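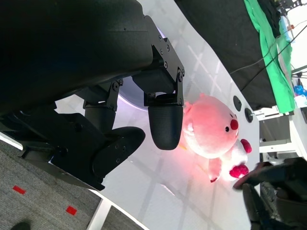

Section 5: Changing Finger Pads and Setting the Grip for Soft Items

Welcome back. If you have come straight from the chapter on leveling the table, go and get yourself a coffee first, as this one goes much better when you are not in a hurry. We are going to fit the finger pads on the Rurnolden two-arm cell, square them up, and then teach the grip on something soft. At our Coddale shop we like a plush toy for this. It squashes, it has arms and feet that stick out in awkward places, and it forgives a heavy hand far better than a mug will.

Before you start

You will need the small hex driver from the Gittins tool roll, a lint-free cloth, a little dish for the screws (please do use the dish!), and one plush toy.

CAUTION: Press the stop button and wait for both arms to settle before you put your hands near the fingers. The second arm can reach the same part of the table as the first, so parking only the one you are working on is not enough.

Fitting the pads

1. Park both arms from the service menu and press stop.

2. Support the finger with your free hand and back out the pad screws a little at a time, going from one to the other. They are short and they do like to jump.

3. Lift off the old pad and wipe the seat underneath. Take your time over this, even if it looks clean to you. A crumb of old grit under there will tip the new pad, and you'll be chasing it all afternoon.

4. Set the new pad in place and start each screw by hand. Once they are all in, snug them down with the driver. Snug is plenty, and the short arm of the driver will give you all the pull you need.

5. Do the same on the other finger.
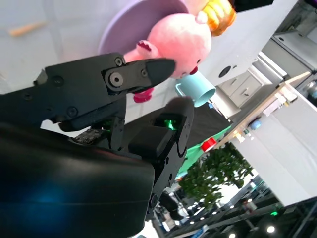
6. Release the stop button and close the fingers slowly on nothing at all, using the jog keys. Watch them come together from the side and again from straight above. If one finger leads, loosen its screws half a turn, nudge it over, and tighten again.

Note: Yaneth Cuervo, who wrote the first version of this guide up in Wernbridge, used to close the fingers on a strip of paper and give it a gentle tug. I still do it her way. If the paper slides out at one corner, the pads are not square yet.

Teaching the soft grip

7. Lay the toy on its side within easy reach of the arm you are teaching. Keep plates, cups and the like well back for now, so that you have room to tilt the wrist.

8. Set the grip force to 55 on the soft scale and the approach speed to 2.

9. Jog the fingers down until the tips are just clear of the tabletop. Go slowly here, and keep one hand by the stop button.

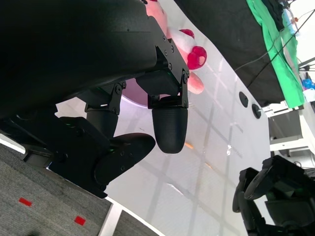 10. Close on the thickest part of the body, wait 2 seconds, and lift a hand's width. If the toy slips, raise the force by 5 and try again. If the pads sink in so far that the fabric bunches up between them, come down by the same amount.

11. When you are happy with the lift, save the grip under a name you will still recognize in April.

CAUTION: Never teach a grip by holding the toy in your own hand and letting the fingers close on it, however handy that may seem.

Repeat steps 7 to 11 for the second arm. Its settings are stored separately and will not copy across by themselves. Check the pad screws again at the end of the first day's work, then carry on with your usual weekly check.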